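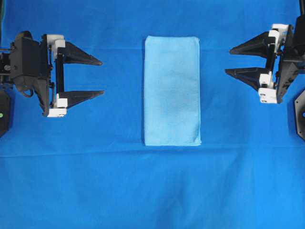 4.2 Folding and Stacking Towels

1. Spread the Sasier work cloth over the table and smooth it by hand. Light creases do not affect the fold.
2. Lay the towel flat. Remove lint.
3. Fold in half lengthwise, then in half crosswise. Align the corners.
4. Place the towel with its long sides upright and the folded edge away from you.
5. Stack no more than 18 towels per shelf.

Note: Wash at 30 °C before first use.

Caution: Do not fold damp towels. Do not iron.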